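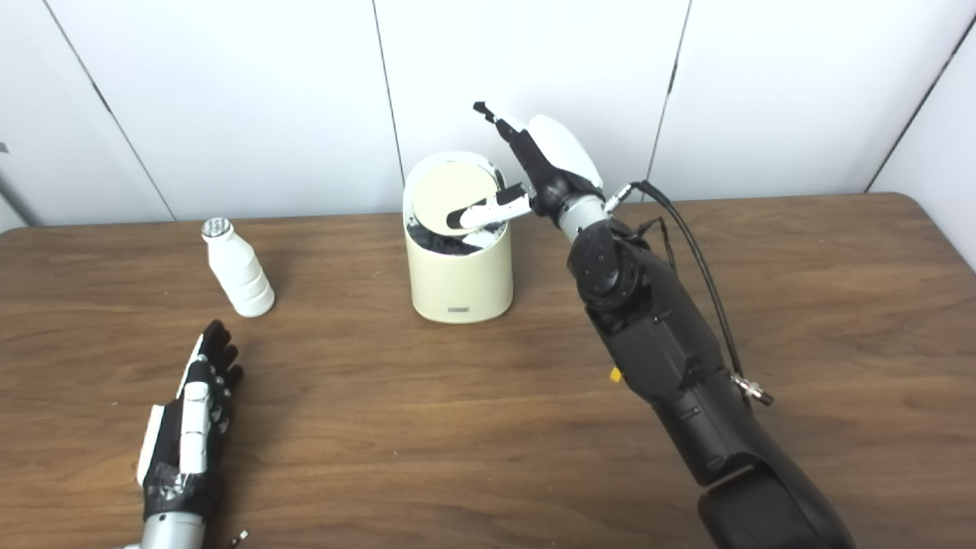 28/12/2022

Skiseck suite, parts and playback check before the April sessions.

Part set for the string section finished this morning. Printed the second desk violas again because the first run had the old bowing in the slow movement. The corrected file is in the shared folder, with the previous one moved to the archive subfolder. Please don't print from the archive.

Marinescu movement: tempo in the score is quarter = 60, which Traian Dinu wants kept for the opening only. He takes the middle section a little faster and comes back to the opening tempo at the horn entry. I marked this in the conductor's score in pencil and in the click map as a ramp over 6 bars. The ramp sounds stiff. Tried it over four and it was worse. Leaving it at six until he hears it.

Click map, other points:
Bar 27 - the fermata was missing from the map, so everything after it ran early. Added a free bar and a two-beat pickup.
Bar 41 - meter change was entered one bar late. Fixed.
Final chord - no click. The players watch the stick.

Headphone feed. Sixteen outputs on the Bular distribution box, all tested with the same pair of headphones and the same level. Output 11 has a noisy pot and crackles in the lower quarter of its travel. Sprayed it, worked it back and forth, still crackles. Taped over and labeled. The harp can share a feed with the celesta, as they sit side by side in the current plan.

Low strings. Put the basses on the Truswood risers and played the pizzicato passage from the recording of the last read-through as a comparison. With the risers there is more body in the low E and less in the room after it. The players preferred the risers too, though one of them would like the front edge moved back so the endpin doesn't land on the joint. Moved it back by a hand's width. Position is marked with white tape.

Balance between the solo oud and the strings is still the open question. Without amplification the oud is clear down to mezzo piano in the strings and disappears once the second violins come in. Options tried:
Half the desks playing - works, but the color changes too much.
Mutes on all violins - works in the first statement, too dull in the second.
Light reinforcement from one speaker behind the soloist - clean, no feedback at the level used, but the sound seems to come from slightly too high up. Try again with the speaker on the floor, angled up.

My own preference is mutes first time, reinforcement second time. Traian would like to avoid speakers altogether and has asked for a version with the second violin line thinned out. I have started that and am almost at the end of the first repeat. Dynamics not entered yet.

Tuning note: the oud was set to A 440 and the orchestra gave 442. Agree on one figure before the next call and write it at the top of the schedule.

To do:
Finish thinned second violin part, proofread against score.
Replacement pot for output 11.
Send revised click map to the percussion section.
Ask the librarian whether the horn parts came back with the markings in.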